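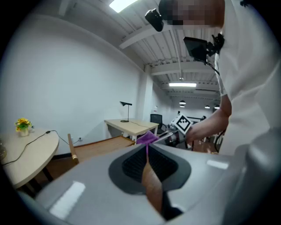 4.2 Where the cloth gets put down

I went into this part of the study thinking I would be writing about storage. I had a whole outline for it (shelves, hooks, drawers, the works) and I'd even drawn up a sheet with a column for each. Then I started reading back through my Melville notes and the storage columns were close to blank. Small cloths, the kind people use for dusting or for folding or for wiping down a tabletop, spend most of their working day out in the open, on top of something else. So I threw the outline away and started over with a much plainer question: when a cloth isn't in somebody's hand, what is it lying on?

The numbers first, so they're out of the way. I kept notes in 11 shared workrooms, spread over the Melville and Imden buildings, and ended up with 170 entries in which a cloth had been set down on a piece of furniture. An entry is just a line in a notebook: the surface, whether the cloth was flat, folded, bunched or hanging over something, and what else shared the surface with it. I did not write down who put it there. I did go back and forth on whether a cloth hanging half off a surface should count as "on" it, and in the end I said yes, as long as it would stay put if you let go of it.

Carts turned out to be the big surprise for me. I had them down as a way of moving things from one room to another, and I suppose they are that too, but in these rooms a cart is mostly a small table that happens to be standing in a handy place. The type I came to like best has a raised rail along the side. You can see one in Figure 2, with a light wooden top, a wooden side rail and a little yellow knob on the corner, and a purple cloth draped on it. A rail like that changes how people treat the top. A bare tabletop asks you to make some kind of decision about where a thing goes, and a rail sort of makes it for you, so in my notes the cloths on railed carts drift toward the rail side again and again. I'd love to say I predicted this. My Imden sheet doesn't even have a box for rails! I had to pencil one in.

"Draped" needs a word as well. I used it for any cloth that lay over a surface with some slack in it, and I kept it apart from "folded," where the edges had been brought together, and from "bunched," where I couldn't have told you where the corners were. On paper those are clean groups. In a real room they slide into each other, and I changed my mind on a fair number of entries when I read them a second time. Where my two readings disagreed I kept the second one, mostly so that I'd have a rule and could stop fussing. A stricter coder would probably get a few more bunched cloths than I did, and I don't think that would upset anything I say in this section.

Round tables were the other kind of surface I'd expected a lot from, and they gave me much less. My first guess was the shape: no corners, so nothing to line a cloth up against. Now I think it has more to do with what people already keep there. The round table in Figure 2 is cream-colored with dark legs, and it has a small white pot on it with an artificial plant, yellow flowers and green leaves, plus a black cable that crosses the top and drops toward an outlet low on the wall. None of that fills a table. There's plenty of room left over in terms of square inches. But a plant in a pot tells you the surface is for looking at, at least a bit, and a cable cuts the open part into smaller pieces, and a cloth needs an open piece if you're going to lay it flat. I found the same thing with desks, where a lamp and its cable would take over a strip of the top and everything soft would stay clear of that strip. (My own desk at home works this way and I had never noticed it until I was halfway through coding.)

I should own up to a soft spot for artificial plants here. The early version of the sheet had them lumped in with "decoration," next to framed prints and the odd bowl, and that was a mistake. A print stays on the wall. A potted plant gets shifted over to make space and then shifted back, or it doesn't get shifted back and the whole table settles around its new spot. The people I spoke with in Melville mentioned moving the plant quite freely, in the same breath as moving a chair, and they talked about moving the lamp as if it were a real chore. My best guess is the cord. A lamp can only go as far as its cord will let it, and the plant goes wherever you like.

Color came up more than I wanted it to. I had planned to leave it out, and then I kept catching myself writing it down anyway, so I went back and made it a proper column. A purple cloth on pale wood is very easy to find from across a room. A white one on a white desk is not, and several people told me they'd picked up a second cloth when the first was lying right in front of them. I can't turn that into a result, with the cloths in each room being whatever somebody had bought, but I'd want it in any follow-up. If I get to run this again in the Uniyal rooms I'll hand out the same 2 colors everywhere and see whether the strays sort themselves out.

One more thing about the carts before I move on to the folding task. A cart stands a little apart from the walls, in most of the rooms I visited, and the desks and tables are pushed up against them. That means you can come at a cart from more than one side, and for a cloth it matters a good deal, because spreading one out is much easier when you can walk to the far edge and tug. I tried it myself on a desk in Imden, against the wall, and spent a silly amount of time leaning over to chase one corner. On a cart I just stepped around. I didn't time either of these and I'm sorry now that I didn't. The Drundton sheet, which I used for the folding task in the next section, has a column for which side a person is standing on, and it also has its box for rails, in ink this time.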